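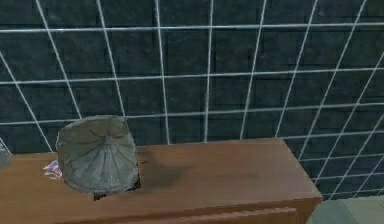
Virnano collects examples for machines that have to learn how to handle things. Jocelyn Simard and Nataša Hodžić started the company in a rented room in Ultstead, with 3 desks and a kettle that has outlived two of them. Most of what we make is simulated: kitchens, bedrooms and hallways where a learner can get it wrong as often as it likes without anyone having to sweep up. We build plain rooms and put awkward things in them. A brown wooden counter against a dark wall is easy enough, but stand a big grey fan-shaped thing on it, much like a scallop shell, with a crumpled see-through scrap beside it, and you have an afternoon's work. Nataša calls this furnishing. Jocelyn calls it littering.

Our library, Trilcombe, holds 105 rooms and 700 objects. Each task is recorded 300 times by a person at the controls, and the clumsy attempts are kept alongside the good ones. Customers sometimes ask for the clumsy ones to be taken out. We send them a separate folder and a polite note.

The Thaweesak rooms joined the library in February and are mostly cupboards. They were requested by a client who feels strongly about hinges.

We are a small team and we answer our own post. If you would like a sample set, tell us what your machine is supposed to pick up, and what it picks up at present — the second answer is usually the more useful. Visits to Ultstead are by appointment. The stairs are steep and the biscuits are fair.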